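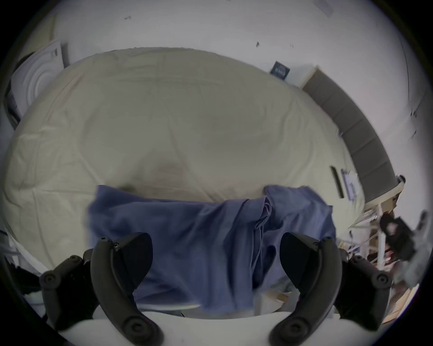

Should a game you paid for still open after its online store has closed? I think it should, for as long as you have a machine that can run it.

I bought 75 games from Zidis over the years, most of them in the December sales, and I was fond of every silly one. Then the shop shut, and all but the few I had downloaded went with it. Sellero, to its credit, lets you keep an installer — a plain file you can copy to any drive you like — and I wish more stores would do the same. I don't need a refund nearly as much as I'd like to finish the farming game I was halfway through.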